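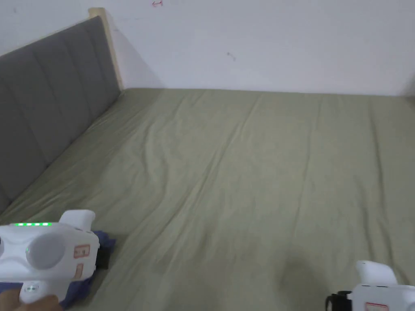 Green fitted sheet, gray headboard

Board seats: how long is too long?

marlow_k
22 May 2023
I own a tiny slice of Dellero (400 shares, don't laugh) and I just read the proxy packet front to back. Two of the directors have been there since 2000! I'm voting against both. After that long you're basically management's buddy – who's going to ask the hard questions?

tallgrass
Disagree. I worked at Fomero when they swapped out most of the board in one go, and the new folks spent a year learning what the company made. Somebody has to remember why the last big plan flopped.

marlow_k
Sure, keep one then. Why both? And one of them chairs the audit group, which bugs me more than the years do.

pennyjar
OK, that part I'm with you on. Bozkurt moves its audit chair every few years and it seems to work fine (I hold some, so grain of salt).

tallgrass
Moving the chair, fine. Kicking people off by the calendar, no. Kullix has a hard age limit and lost the best director they had.

marlow_k
Best according to who, the CEO? :)

tallgrass
According to me, and I sat through those meetings taking the minutes.

pennyjar
Does Dellero let you vote on each name or is it the whole slate? Check the card before you mail it.

marlow_k
Each name. Still voting no on the audit one, still chewing on the other.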